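FOR IMMEDIATE RELEASE
Feb 11, 2019

Kulent opens orders for Riminero, a bin-picking kit for the arm you already have

I've been putting off writing this one because I kept wanting to fix one more thing first, but the kit is ready, the boxes are taped up, and I'm very happy to say that Riminero is on sale as of this morning!

If you've followed Kulent for a while you know we're a small shop and we mostly do integration work for other people. Riminero is the first thing we've put our own name on. It's a software and mounting kit for picking mixed objects out of a bin: a controller box, a bracket set for the overhead camera, the cable harness, and a license for the grasp planner (that's the part I've spent most of my evenings on). You bring the arm, the gripper and the bin.

We started testing in October with tidy stuff, boxes and bottles mainly, and it went fine and taught us very little. So we moved on to odds and ends – soft things, hollow things, things with holes through them, things that roll. Our grasp log now stands at 2,227 attempts, and every one of them ships with the kit as a reference set, misses included. 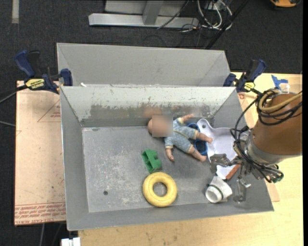 Mixed-object picking from a metal bin, with a baby doll, a foam ring, a toy block and a pipe fitting among the items.

I get asked a lot about fixtures, so a quick word on that. You don't need a special table. Ordinary bar clamps will hold a metal bin well enough, and the setup guide has a page on where to put them so the arm doesn't bump into the handles. Plan on 45 minutes for the first calibration. After that it's one button, and you only redo it if the bin or the camera gets moved.

Riminero works out of the box with 9 arm models, and the list is on our product page. If yours isn't there, write to us before you order and I'll tell you straight whether it'll work. Multi-fingered grippers are supported from day one. Suction cups aren't yet – I'd love to have them in the next update, but I'm not promising a date.

Mekonnen is handling sales and shipping, and Katden will run the setup training, with 13 sessions on the calendar so far. Training is included in the price for the first year, and you can bring as many people from your team as you like.

Orders and demo requests go through the Mekonnen order desk. Press folks who'd like a loan kit, just use the contact form on the Kulent site and tell us which arm you've got.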